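Basic Cookery, Session 4: Stocks and Soups
Tutor: Jamie Marsden
Kitchen opens at 10. Bring an apron, a tea towel and a lidded tub.

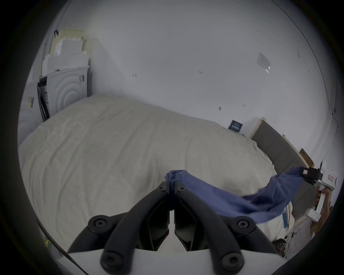
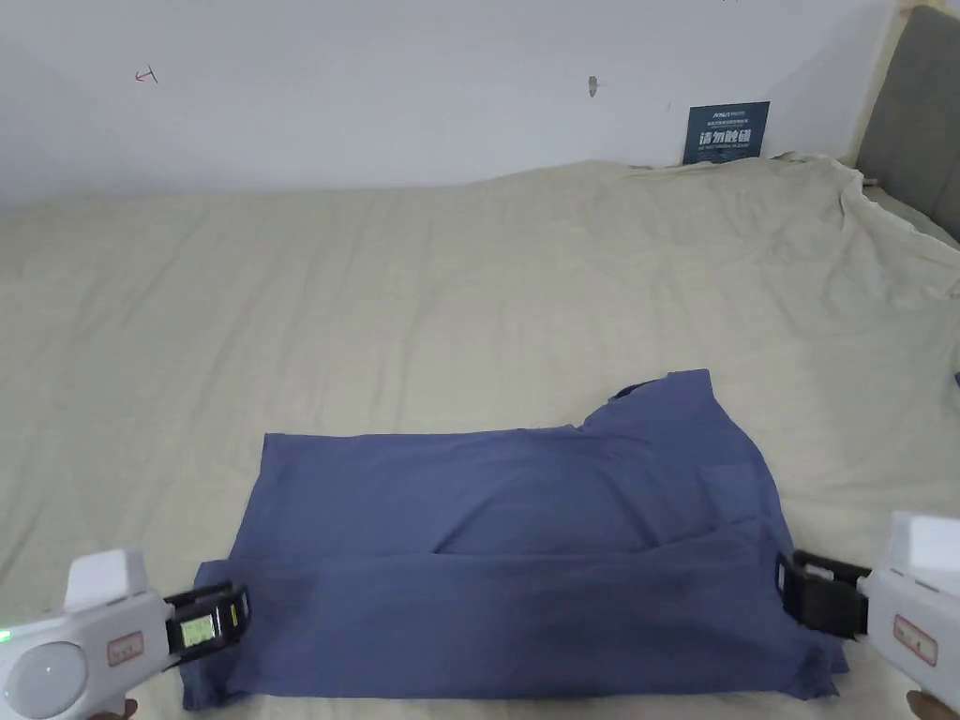
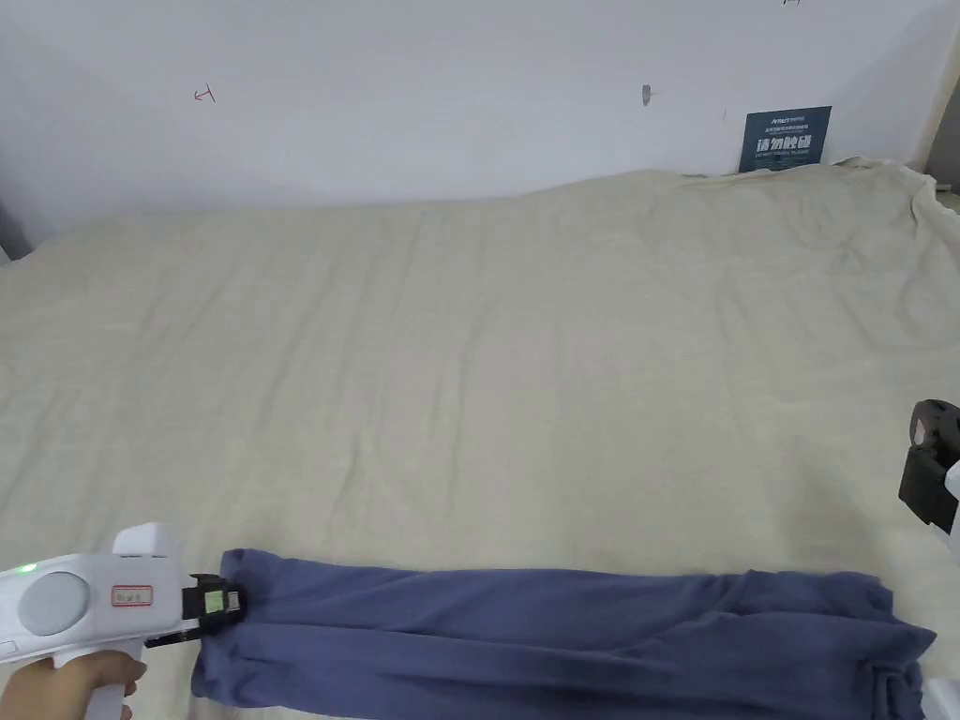 1. Chicken stock
Put 930 g of chicken bones in a large pan with 2000 ml of cold water. Bring it up slowly and skim off the grey foam. Add one onion, two carrots and a stick of celery, all cut in large pieces, then a bay leaf and a few peppercorns. No salt at this stage – the stock will reduce and you can season the soup later.

Keep it at a bare simmer for three hours. A rolling boil makes it cloudy and greasy. Strain, cool quickly and chill. The fat sets on top and lifts off with a spoon.

2. Vegetable stock
Forty minutes is plenty. Leave out cabbage and sprouts, which turn bitter. Mushroom stalks and leek tops are good.

3. Leek and potato soup
Sweat three sliced leeks in butter with the lid on until soft but not coloured. Add two floury potatoes, diced, and a litre of stock. Simmer until the potato breaks against the side of the pan. Blend briefly; too long and it goes gluey. Season, then taste again.

4. Thickening
Potato, flour and butter, or a handful of red lentils. Reece Bickerstaff will show the flour method at the front bench. See page 23 of the course booklet for quantities.

Storage
Three days in the fridge, three months in the freezer. Label the tub with the contents and the month.

For next time
Make one stock at home and note the cooking time. We start on pastry, so read the section on rubbing in.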